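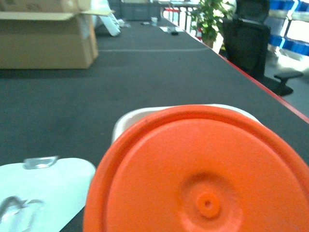
Wrist camera, orange lid on the white container, finger to the left.

Stamar gripper kit, loan unit from Prisdale
Notebook entry, June. Started 09:20. Present: me, Sofia Pinheiro. Dae-han Byun joined after lunch for the software part.

Purpose
Decide whether to buy the Stamar kit for the Hirnport cell or carry on with our own fingers and mount. The kit is a pair of fingers, a wrist camera bracket, the camera, one cable set and a licence for the Pillai grasp software. Prisdale also offer a commissioning day, priced separately. We have the loan unit until the end of the month.

Fitting
Bracket went on with the four screws supplied. The manual gives the torque only in a table at the back and the table covers two flange types, neither labelled the way ours is. Used the lower value and put thread marks on the heads. Fitting took 45 minutes including the cable, most of that on the cable. The strain relief sits on the same side as our air line and has to be turned round. Sofia has a sketch of the final routing, filed with the cell drawings.

Connector seats properly and locks. No complaint there.

Camera view
One finger sits in the lower left of the wrist image and takes up a fair part of that corner. Anything approached from that side is hidden late in the move. The Prisdale data sheet shows a view with both fingertips low and central, so either our bracket is one hole out or the data sheet was made with a different arm. To check against the hole pattern before we raise it with them.

The whites come out slightly green, on the finger as well as on the container. Orange is strong and separates well from the dark grey table. Daylight from the far windows washes out the back of the table. I left exposure on automatic for all runs today, which is how the kit is shipped. Fixed exposure to be tried next.

Lid task
Used the orange lid with the small round knob in the middle. Task is to find the knob, close on it, lift, hold for a count of five and put back. The raised rim and the shallow ring round the knob give the software several circles with nearly the same centre, and I expected it to lock on to the wrong one.

53 attempts in total. 18 failed. Failures by type:
- closed on air, height estimate too high: 9
- gripped, then slipped during the hold: 6
- no grasp proposed within the time limit: 3

No failure was put down to the wrong circle. The height error is the one that matters. It grew as the arm started further from the table, and the misses came in groups after each change of start pose. Reads like a calibration fault. Dae-han thinks the offset between camera and fingertip is stored from the factory jig and never refreshed. The menu has a recalibrate option, greyed out on the loan licence. Have written to Prisdale asking for it to be enabled.

Slips: grip force was at the default. Raised it by two steps for the last part of the session and had no slips there, but that was a short run and I would not rely on it.

Timing
Grasp proposal took up to 200 ms on the cell PC with nothing else running. Acceptable for the lid. Not tested with the conveyor node active.

Floor and table
Cable for the kit is long enough to run down a table leg and along the floor, though not with the slack I would like. Looked at the route along the lower rail of the red frame. The rail is clear of the floor, so ties can go on from below. The front right leg stands on a levelling foot and the cable must not pass under the pad. Route agreed with Sofia: down the rear leg, along the lower rail, out on the side away from the cones.

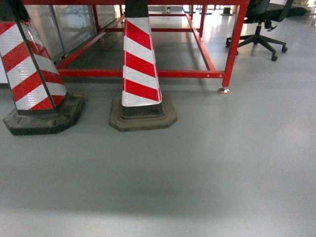

Commissioning day
Read through the Prisdale offer again. It covers fitting, calibration and a handover to two people. We have done the fitting ourselves. Calibration is the part we need, and the offer does not say whether it can be bought alone. It also leaves out travel, and asks for the cell to be stopped for the full day. Hirnport will not like that.

Against our own fingers
Ours are cheaper and we can print replacements, but there is no camera bracket for them and the last one we made cracked at the bend. The Stamar bracket is stiff. I pushed on it by hand at full reach and could see no movement in the live view.

Open points
1. Hole pattern on the bracket against the data sheet. Me.
2. Recalibration on the loan licence. Waiting for Prisdale.
3. Repeat the lid task with fixed exposure and the higher force, same start poses. Sofia.
4. Timing with the conveyor node running. Dae-han.
5. Price for calibration only. Me, once 2 is answered.

No decision on purchase until 2 and 3 are closed. Kit left fitted, air off, logs copied to the shared drive under Stamar. Stopped 16:40.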